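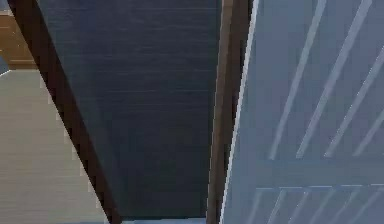 Dark navy panel between brown wood strips.

Cleaning and Refinishing Painted Cabinet Doors
Updated 6/24/22

Dark paint shows grease and hand marks sooner than white does. Clean the doors before deciding whether they need paint at all. Use warm water with a few drops of dish soap, a wrung-out cloth, and a second cloth for rinsing. Wipe along the grain. Dry the bottom edge at once -- water left there swells the wood and lifts the finish.

Sanding
If the finish is sound, scuff with 220 grit and stop when the gloss is gone. If it is peeling, start at 120. Remove the dust with a vacuum brush, then a damp cloth. Old paint of unknown age should be tested for lead first.

Taping
Stained wood next to paint must be masked. Press the tape edge down with a plastic scraper. Pull it while the last coat is still slightly soft, at a low angle, back over itself.

Painting
Two thin coats of water-based enamel cover better than one heavy coat. Use a foam roller on the flat part and an angled brush in the corners. Wait 6 hours between coats, longer in a damp basement. Deep blues often need a third coat over bare patches. A gray primer helps.

Rehanging
Number each door and its hinges on masking tape before removal. Hinge screws that spin can be fixed with a glued wood toothpick or two, trimmed flush. Leave a gap of 3 mm between doors.

Deirdre Gallagher of Mellport writes that she set her doors on upturned paper cups to dry. Use at least four per door, and check that they sit level.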